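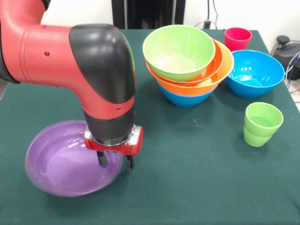

Talodano Residents' Club, Opinion Pages

Club > Newsletter > Opinion

News Opinion Allotments Minutes Contact

January 20, 2021
By Valentin Hodoroagă

Bring back the late bus. That's the whole argument, you can stop reading if you're busy.

Still here? Right. The number 13 used to leave the station at twenty to midnight. Now the last one goes at ten past nine. Nine! Anyone on the late shift at Ostermann finishes at ten. So they walk, or they pay for a taxi, or they get a lift off someone who'd sooner be in bed.

I've heard all the replies. Not enough passengers. Well no, not in January, not this January, with half the town told to stay in. You can't count heads in a year like this one and call it demand. Count them when the cinema's open. Count them when there's a wedding on at the Musero.

Then the money. The council letter says running it costs 700 a week. Fine. The new planters outside the town hall weren't free either and I have yet to see anyone ride home in one.

What gets me is the way it was done. A sheet of paper taped inside the shelter, print so small my neighbour took it for a lost cat notice. 2 weeks' warning. No meeting, no phone number that anybody picks up. We got 2,000 signatures for the swimming pool once, we can do it for a bus.

And it isn't only shift workers. Teenagers. People visiting the hospital. Me, with my knee, coming up Hotus Hill in the sleet with a bag of shoping and the pavement not gritted past the chapel.

A town with no way home after nine is a town for car owners. I dont own one. Plenty of us don't.

Petition is at the library desk, and the bakery has a copy too. Bring your own pen, please.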